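Chore cheating and group size

barnowl62
Reading Gileck on cooperation. The claim is that people share costs with strangers only when somebody can see them do it. The usual test is a shared bathroom, where cleaning is a public good and slacking is hidden. Is the evidence any good?

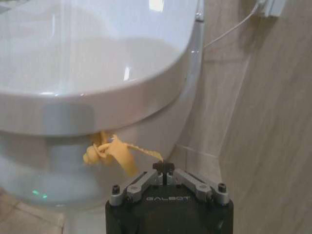
Toilet with the lid closed.

plekutska
The Bolano study had 300 households. Reported cleaning fell as the house got bigger. Kin did more than non-kin, as Hamilton's rule would predict.

tallgrass
Reported cleaning. People overstate their share, so you're measuring memory. I wouldn't hang anything about selection on it.
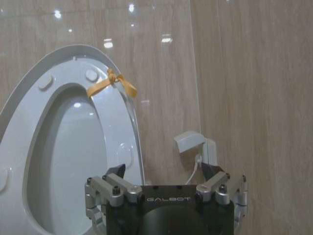 Re: Chore cheating and group size

barnowl62
Fair, but Olatunji used logs kept by the whole house and got the same slope in 60 homes.

tallgrass
Same slope, much wider error. And kin share habits as well as genes. Adopted siblings would separate the two.

plekutska
Gileck covers that in the 2000 edition, chapter on reciprocity. Adopted siblings came out close to full siblings.
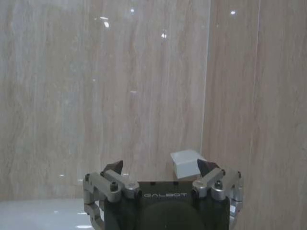

I read that as a point for upbringing, though Gileck doesn't. The sample was small and I'd want it repeated before dropping the kin argument.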